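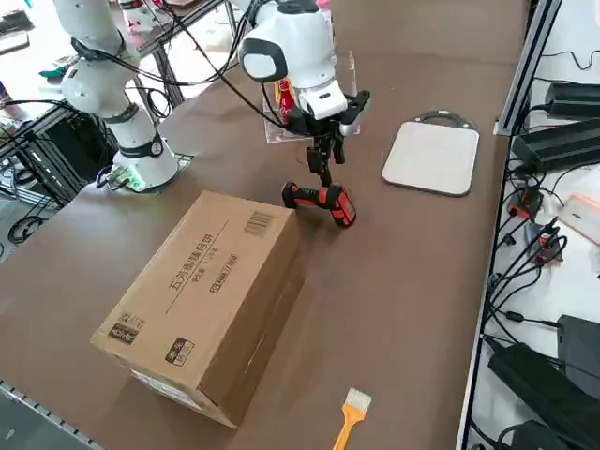
Brown table, start of the morning. Red and black handheld tool, clear container behind it, cutting board to the right.

Oct 5, 2023

Table layout, second go. The September layout had everything pushed up against the raised panel and the labels on the bottles kept getting turned to the back. Moved the board out to the right with its handle on the far side and left bare table between it and the tool.

Clear container stays where it is for now. Red bottle and the yellow-orange item are to be kept together at that end. The bottle with the pink cap has no fixed place yet. Try it on the Allovden shelf tomorrow.

Checked the item list against the Pranberg sheet. The sheet gives the board as item 20 and the handheld tool as item 9, but the stickers in the store cupboard are the other way round. I've changed the sheet and left the stickers.

Wiped the table with the Ochoa cleaner diluted 1 to 100. It left faint streaks the first time, so go over it again with plain water. Almost 3000 ml of the mix left in the jug under the sink.

To do:
Ask Rilludwood whether the spare cutting board has been sent.
New marker tape for the table, narrow, any colour except brown.
Copy the changed numbers into the shared list.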